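Cindurstead Community Garden Association
Minutes of the December general meeting

Held in the upstairs room at Dristside Hall. Called to order at 7:05 p.m. by Oona Vuorinen, chair.

Present: Oona Vuorinen (chair), Lourenço Bettencourt (money and dues), Pirjo Mustonen (minutes), Aatos Suominen (water and grounds), Martti Väisänen (children's beds), and 14 plot holders who signed the sheet. Apologies were received from the holders of plots 3 and 22.

1. Minutes of the last meeting
Read and accepted with one change. Under item 4, "north gate" should read "north hose stand." Moved by Suominen, seconded by Väisänen. Carried.

2. Money
Bettencourt reported a balance of $2387 in the general account. The water bill for the summer quarter has been paid. Two plot holders still owe dues and have been written to. The insurance renewal is due before spring and he expects it to go up a little. He will get a second quote before the next meeting.

A plot holder asked if the deposit for gate keys could be raised. Keys are not coming back when people give up plots, and the locksmith has raised his price for cutting new ones. After discussion it was agreed to leave the deposit alone for this season and to ask for keys back in the same letter that confirms a plot has been given up. Mustonen will change the letter.

3. Water
Suominen reported that the lines were drained and the main valve closed before the first frost. The hose stand by plot 19 has a split collar and will need replacing before the water goes back on. He has the part at home. The rain barrels have been turned over except for the one behind the shed, which is frozen to its blocks and will have to wait.

The lower corner is still flooding after heavy rain. Plots 30 through 34 had standing water for most of November. Suominen proposed a shallow ditch along the fence, running to the culvert. Vuorinen asked if the county would need to be told. Suominen will find out. No vote taken.

4. Plots and waiting list
There are 38 plots, all taken for the coming season except plot 11, which was given up last month. There are 7 names on the waiting list. The first name has been offered plot 11 and has until the end of the month to answer.

The half-plot question was brought up again. Some members would like to split full plots when they come free so that the list moves faster. Others felt that half plots end up with shared paths that get no weeding. Vuorinen asked for a show of hands to get a feeling for the room. It was close to even. The question will be put in writing with the dues notice and decided in spring.

5. Children's beds
Väisänen reported that the two raised beds by the entrance will be planted again. Last season's radishes and peas did well. The carrots came up thin and most were forked, which he puts down to stones in the soil. He will sift the top layer of both beds in March and would welcome help and a second sieve. 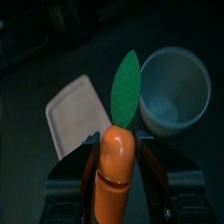 Carrot with felt-like leaf.

He asked for up to $60 for seed and labels. Bettencourt said this could come out of the plant sale money. Moved by Mustonen, seconded by Bettencourt. Carried.

Parents are reminded that children need to be with an adult at all times inside the gate, including during the Saturday hours.

6. Seed order
The group order will again be placed with Halonen. Order sheets will be at the hall and by the shed door. Sheets need to be back to Mustonen with payment before the January meeting. Anyone who wants onion sets or seed potatoes should mark them on the separate line at the bottom, as these ship later.

Several members said the Jaditura squash was slow last year and hardly set fruit before the cold came. One member in an upper plot had no trouble with it. It will stay on the sheet with a note that it wants a warm spot. The bush beans will be swapped for a pole type at the request of those who lost theirs to slugs. 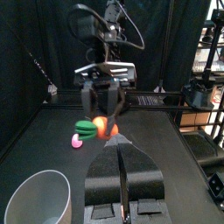 Mustonen asked that people write clearly and use the catalog numbers. Last year two orders had to be guessed at and one household got three packets of fennel it did not want. Seed left over from past years can be put in the tin in the shed, marked with the year. Packets with no year will be thrown out at the spring cleanup.

7. Compost
The third bin is full and needs turning. Suominen and two plot holders will do this when the ground is dry enough for the wheelbarrow. Vuorinen said that cooked food has been found in the first bin again and that there have been rat holes along the back boards. A new sign will go up. It was agreed that bread counts as cooked food.

The farm that used to bring manure has stopped delivering. A plot holder from the upper row knows of a stable that may let us collect if we bring our own bags. She will report back.

8. Harvest supper and show
The supper brought in a little more than last year. Bettencourt thanked everyone who cooked. The long tables were returned to the hall the next morning and one has a bent leg, which Suominen has straightened.

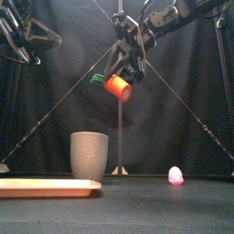

The vegetable show classes were discussed at some length. There were complaints that the root class had no written rules and that entries had been judged on size alone. Väisänen suggested that next year roots be laid on their sides for judging, the way the toy carrot is held in the picture, with the cut end to one side, so that shape and straightness can be seen along the whole length. Tops are to be trimmed short by the grower before entry. A plot holder asked if beets would fall under the same rule. They will be judged upright, as before. Väisänen will write the rules out on one page and bring copies to the next meeting.

It was also agreed to drop the class for heaviest marrow, which had one entry, and to add one for dried beans in a jar.

9. Other business
The shed padlock sticks in cold weather. Please do not force the key. Graphite is on the shelf inside the hall door.

A blue-handled spade and a pair of size 9 boots have been left in the shed since September. If not claimed by the next meeting they go into the shared tools.

Vuorinen asked for someone to take over the notice board by the gate. No one came forward. She will carry on until spring.

10. Next meeting
In January, same room, 7:00 p.m. Items for the agenda to Mustonen one week ahead.

Meeting closed at 8:40 p.m.

Minutes taken by Pirjo Mustonen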